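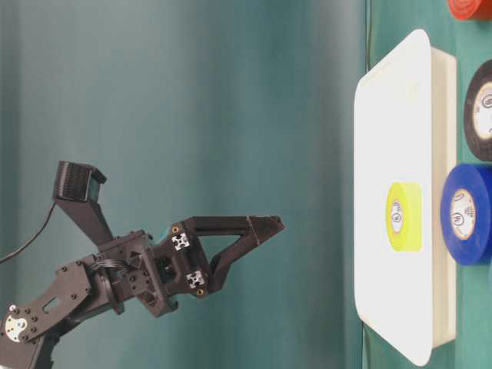 Re: [hopkin-prek] Leaf rubbings with the 3s and 4s

Hi all,

Thanks for the notes on this. I tried the rubbings with my morning group and have a few answers to what Salvador asked, plus a question of my own at the end.

On Oct, Salvador Lobo wrote:

> We are starting our fall unit and I would like to do leaf rubbings,
> but last year it was a mess. The paper slid around, the leaves broke
> up, and half the kids ended up with a brown scribble and no leaf.
> Has anyone found a way to do it with three-year-olds? I have 4 adults
> on a good day and 2 on a bad one. Also, do you use fresh leaves or
> dried? I have a box of dried ones from the Plosley walk and would
> like to use them up.
>
> Salvador

Fresh leaves, or at least picked within a day. The dried ones crumble as soon as a child leans on them. I would save the Plosley leaves for a collage or for sorting by shape. If you want to hang on to fresh ones overnight, put them in a zip bag with a damp paper towel and keep them in the fridge. Maple and oak both came out well. Sweet gum was too thick at the stem and tore the paper until I snipped the stems off.

For the sliding, I tape the leaf down first, vein side up, with a small loop of masking tape underneath. Then the paper goes on top and gets taped at all the corners. I did this before the kids sat down, and it took most of my setup time. With 2 adults I would run it as a small table during free play and let the others rotate in.

Thin paper works much better than construction paper. I used plain copy paper. Peel the crayons and lay them on their sides. The threes wanted to hold them like pencils, and I had to put my hand over theirs for the first few strokes. After that most of them had it. The short, fat crayons from the Gritden box were easier to grip than the regular ones. I broke some of the regular ones in half and that helped too.

The fours did a second round with watercolor over the crayon. Use white or yellow crayon for that and press hard. Let it dry flat or the paint runs to one corner.

For books, we read the leaf one from the Puvavov set first and looked at the veins with the plastic magnifiers. One child said they looked like roads, so we drove toy cars along a very big oak leaf for a while. That wasn't on my plan but it used up ten minutes nicely.

Cleanup was easy. Masking tape comes off our tables without any trouble if you pull it the same day. It is harder the next morning.

My question is about acorns. A parent dropped off a grocery bag of them, and I would guess there are 200 in there. I want to use them for counting and for rolling in paint, but I remember someone having trouble with little worms coming out after a week. Do you bake them or freeze them? If you bake them, what temperature and how long? They would be used with the fours only, and I would keep the bag in the closet between times.

I can bring my extra copy paper to the October meeting if anyone is short. Salvador, let me know if you want some of it before then and I will leave it in your box.

Marcy
Hopkin, Room 2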